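Preson Product Label Listings: README

Preson is a set of text records taken from the packaging and shelf cards of goods sold under ethical and fair-dealing claims: coffee, tea, cocoa, sugar, dried fruit, soap, cotton goods and a small amount of tableware. Each record covers one product as one shop listed it. The set was put together to help people who compare claims across shops, and people who want to train or test simple text classifiers on short retail copy.

Contents

The set holds 519 records from 19 shops. Of these, 304 have a full ingredient or materials list. The rest have a product name, a claim text and a price, and the materials field is left blank.

Files

listings.csv has one row per record.
shops.csv has one row per shop, with the shop code used in listings.csv.
claims.txt is the list of claim types, one per line, with a short definition after a tab.
changes.txt lists corrections made after the first release.

All files are UTF-8. Fields that contain commas are in double quotes. Line endings are Unix style.

Fields in listings.csv

record_id: a number that stays the same between releases. Numbers of deleted records are not used again.
shop_code: matches shops.csv.
product_name: as printed, including odd capitals and spelling.
category: food, drink, body care, textile or tableware.
claim_text: the exact wording of the claim on the pack or card. If a pack has more than one claim, they are separated by a vertical bar.
claim_type: assigned by hand from claims.txt.
origin: country or region, only if the pack names one. "Imported" on its own is treated as blank.
materials: ingredients or materials, in the order printed.
price: in US dollars, shelf price before tax.
unit: what the price buys, such as 12 oz, 20 bags or 1 piece.

How the records were collected

Farum, a small buying group, asked its member shops to send in listings during August. Shops could type the text into a form or send a spreadsheet. The spreadsheets came in many layouts and were converted by a script called Dotix, which maps column names to the fields above and flags anything it can't place. Flagged rows were fixed by hand. Dotix is not part of this release.

Claim types were assigned by two readers working separately. Where they disagreed, the record was read again together and the final label was kept. The earlier labels were not saved, so no agreement score can be worked out from this release.

Known problems

Food and drink make up most of the set. Results on textiles and tableware should be treated with care.

Four shops sent prices with tax included. These are marked in shops.csv in the tax_note column, and the prices have not been changed.

Claims such as "responsibly sourced" and "made with care for growers" are labeled as general claims. They don't refer to any outside standard, and a record with that label says nothing about how the product was made. The set records what packs say. It does not check whether it is true.

A few products appear more than once under different names when two shops stock the same line. Only exact duplicates within a shop were removed.

Seasonal gift boxes are listed as one record each. The items inside are not split out.

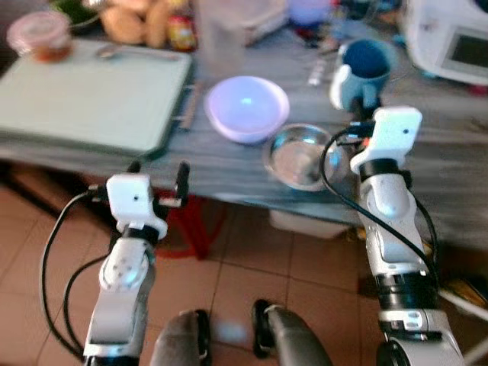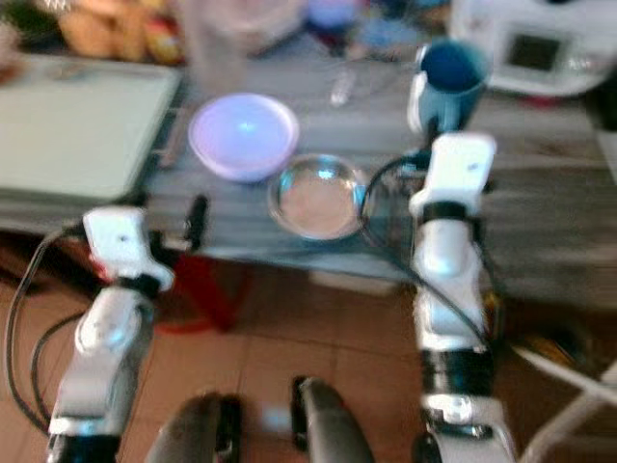 Tableware is the thinnest category and the one most likely to change. Shops describe these goods in very different ways, and one may list as a "dish" what another calls a "bowl" or a "saucer." We kept each shop's own word in product_name and did not add a shape field. Material matters more for this set: a clear glass dish and a plastic bowl like the lavender one can sit side by side on a table and still need different entries in the materials field. Mugs are filed under tableware even when sold with a bag of coffee, as long as the mug has its own price. If the two share a price, the record goes under drink and the mug is named in product_name.

Use and corrections

The files may be used and shared for research, teaching and shop planning. Please name the set and the release you used. Don't present the claim labels as a rating of any shop or maker.

To report an error, send the record_id, the field name and the text as it should read. A photo of the pack helps with claim_text and materials. Corrections from Torres, our test shop, are already included. Others go into changes.txt with the next release, and the old value is kept there next to the new one.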